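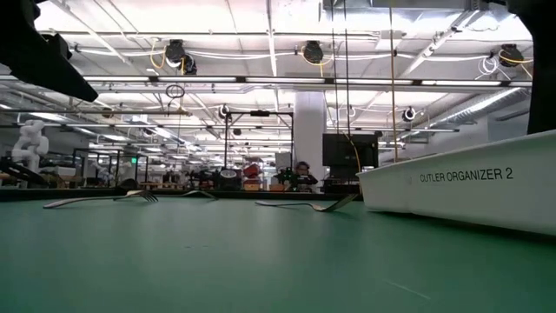 Forks and a cutlery organizer on the sorting table.

Can a robot do my chores yet? Your questions, answered
By Rafia Zaidi for the Okdale Home Robotics page

Can a robot put away the silverware?
Sometimes, and it's a great thing to watch when it goes well! Three forks and a bin looks like a job for a four-year-old, but a fork is thin, shiny and lies flat, so the fingers have very little to get hold of. Glare off the metal can also fool the cameras about where the handle really is. On our last fork run the arm got 100 forks into the bin out of 124 tries. I was thrilled. My mother asked what became of the other 24. (Floor, mostly.)

Is that fast enough to be useful?
Not in your kitchen. You'd have the whole drawer done before the arm finished its second fork. On a shop floor, where the same job goes on all night, slow and steady can still pay off.

What about knives and spoons?
Spoons are a bit easier because the bowl gives the fingers something to pinch. We only use blunt table knives for now. Mixed piles are the hard part, especially when fork tines hook together, and that's what I most want to see solved.

Does somebody program every move?
No. For the fork job, a person guides the arm through it again and again, and the software learns from those runs. We had 4000 of them by the end of December, covering forks at every angle we could think of. Move the bin a little and it still copes. Swap in a very different bin and you may need more practice runs.

Which chores are closest?
Floors are pretty much there, as anyone with a robot vacuum knows. Wiping a clear table is coming along nicely. Folding towels works in the lab (slowly, but the corners are lovely). Loading a dishwasher full of odd bowls and yesterday's lasagna is a good way off.

And in shops and factories?
Further along, since people can set up the space to suit the machine. The packing room at Zirnstead has 2 arms moving boxed parts from tray to carton, and they do it well. Loose parts in a heap still go to a person.

Will it break my dishes?
A home robot needs a gentle grip and the sense to stop when something feels wrong. We practice with metal and plastic first. I'd keep the good china out of reach for now.

Can I buy one?
Not from us, and I wouldn't put off fixing your dishwasher to wait for one. If you have a chore you'd love to see tried, send it in through the contact form. Sock pairing is already on the list.

Page updated Wed 3 September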